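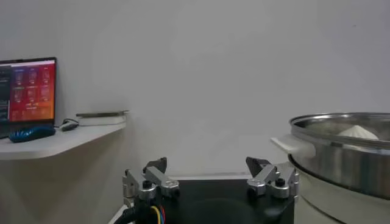 Gripper Comparison Program: Frequently Asked Questions

Tellivthorpe Automation Laboratory
Last revised July 28, 2018

General

What is the Gripper Comparison Program?

The program allows outside organizations to test robot grippers, wrist cameras and arm controllers under the same conditions before committing to a purchase. Testing takes place at the Tellivthorpe laboratory and is supervised by laboratory staff. Participants receive a written report and a full copy of the recordings made during their sessions.

Who may apply?

Applications are accepted from companies, universities, technical colleges and public bodies. Individuals may apply if they are sponsored by one of these. Suppliers of grippers may submit their own products, but may not be present while a competing product is being tested.

Does the laboratory recommend particular products?

No. The report states how each gripper performed on each task. It does not rank suppliers or give an overall score. Participants are free to weigh the results as their own work requires.

Equipment

Which types of gripper can be tested?

The laboratory accepts two-finger linkage grippers, parallel-jaw grippers, three-finger grippers and suction tools. Other designs are considered case by case. Please contact Illia Onyshchenko, Equipment Coordinator, before shipping anything that requires compressed air.

Can we bring our own arm?

Yes, provided that it can be mounted on the standard laboratory bench plate and has a working emergency stop. Participants without an arm may use one of the 2 arms kept at the laboratory. Both run the Akomus controller, and a gripper must be able to receive open and close commands from it.

What should we know about fingertips?

Fingertips have a greater effect on the results than many applicants expect. A flat, wedge-shaped tip behaves differently from a padded or rounded one on a curved metal surface, even when the linkage behind it is the same. Participants may submit more than one set of tips. Each set is treated as a separate entry and is tested on the complete task list.

How should cables be prepared?

Wiring must be sleeved as far as possible and must leave enough slack for full wrist rotation. Short lengths of exposed conductor insulation near the connector are acceptable. Bare copper is not. Staff will inspect the cabling before power is applied and may ask for changes.

Where is the camera mounted?

The standard position is at the wrist, looking out over the base of the gripper, so that both fingers remain in view when fully open. In this position a large object close to one side, such as a steamer pot, may be only partly visible. The tasks are planned with this in mind. A second, fixed camera may be requested on the application form.

Tasks and Scoring

What objects are used?

The task list is drawn from household and light catering work. It includes stacked steamer tiers with side handles, lidded containers, soft foods such as steamed buns, cloths and small tools. There are 29 tasks in the current list, and participants may choose to omit any of them. Omitted tasks are marked "not attempted" in the report.

Why are polished metal objects included?

Stainless steel reflects its surroundings, and this can mislead camera-based positioning. It is also smooth, and a grip that holds well on plastic may slip. Handles are often of a different material from the body of the pot, so gripping by the handle and gripping by the rim are scored separately.

How are soft foods scored?

A soft item is considered intact if it shows no tear and returns to its general shape after release. Scoring is carried out by a staff member who has not been told which gripper was used. Vimala Chacko is responsible for the scoring rules and will answer written questions about them.

Are lighting and background controlled?

The wall behind the main test bench is kept plain. Ceiling lights are left at a fixed setting during all sessions. The laboratory does not remove every reflection or shadow, as most participants intend to use their equipment in ordinary rooms.

Scheduling and Reports

How long does a test take?

A standard booking covers 13 working days, including installation and removal. Extra sets of fingertips may require a longer booking.

When is the next intake?

Applications for the November intake are now being accepted. Forms should be sent to Bernardo Valente, Program Office.

Will our results be made public?

Results remain confidential unless the participant gives written consent. Recordings are stored at the Brindness archive and are released only to the participant named on the form.

May we dispute a result?

Yes. A request for review must identify the task and the attempt in question. Reviews are conducted by Zakhar Prokopenko using the original recordings. If the recordings are unclear, the task is repeated at no charge, subject to the availability of the equipment.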